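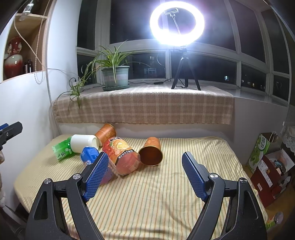 Why do people who drink sweetened drinks in the evening so often leave the last third behind? In our household diaries the main reason was warmth: once the drink had lost its chill, most people stopped wanting it.

4.2 Leftover volume and container type

Figure 3. Drinks containers on a striped bed sheet, among them a green plastic bottle with a white cap and a blue can.

We were delighted by how much the diaries gave us here. Across the Nyarko and Clollness neighbourhoods, households logged 3119 drinks over the study period, and 1295 of those were recorded as unfinished. Bottles that could be capped again were left unfinished far more often than cans, and that surprised us! We had expected a cap to help people come back to a drink later. Many did mean to (the comments column is full of "saving it for tomorrow"), but the diary entries for the next morning seldom mention the same bottle again.

Flavour mattered less than we had guessed. Unsweetened tea and juice were left at much the same rate, while fizzy drinks were finished sooner or tipped out, with very little in between. Size mattered a great deal. Among the largest juice bottles, 70 per cent were still in use two days after opening, and people's notes on taste became shorter and grumpier as the days went by.

The room where a drink was opened turned out to be our favourite variable. Drinks opened in the kitchen tended to go back in the fridge. Those opened in a bedroom or lounge room stayed there, often until the next tidy-up - and the Celuvis coding scheme, which we borrowed for this part, let us separate the two groups cleanly. We recoded 50 diaries by hand as a check and changed very few entries. Section 4.3 takes up the labelling of serving sizes.

Contact: Stason Household Studies Group | © Stason | Back to top
Shares 50 | Comments 0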